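Week 5: Demonstrations, or How to Do the Dishes Slowly

Reading for this week is the Pulstead lab manual, sections on teleoperation and hand guiding. Skip the preface. Everyone else has.

There are two ways to show a robot a task in this course. In hand guiding you take hold of the arm and move it through the job yourself. It feels natural for a minute, then your shoulder files a complaint. It is also hard to do with two arms at once, unless you brought a friend. In teleoperation you stand somewhere else and drive both arms through a pair of controllers. Your shoulder is fine. Your pride suffers, as a spoon you have picked up daily since childhood becomes a research problem.

What gets recorded: joint positions, gripper commands and the camera views, all stamped with the same clock. If the clocks disagree, the robot learns to close its fingers slightly after the cup has left. Check the clocks before the first take. The Fladatent logger will tell you they are in sync whether they are or not, so look at the offsets yourself.

Assignment 2 is the kitchen task. Each pair records 15 demonstrations, and the class set should come to 200 by the end of the unit. Last May's group turned in 400, half of them of a person thinking. Please do your thinking before you press record.

Some habits worth having:
Start from a different arm pose each time.
Move the dishes between takes, including the ones you like where they are.
Keep your own hands out of the camera views.
Label a failed take as failed – "nearly" is not a label.
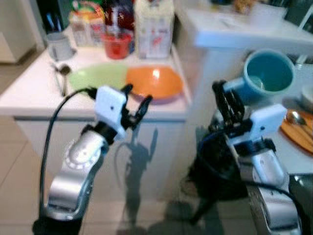 Should I throw away a demonstration in which I fumbled and then recovered?
Keep it if the task was finished. A policy trained only on flawless takes has never seen its own mistakes, and it will make plenty. Recoveries show it a way back. Long pauses are another matter, and those you should trim.

Next week: Plolleo, and why your loss curve looks so cheerful.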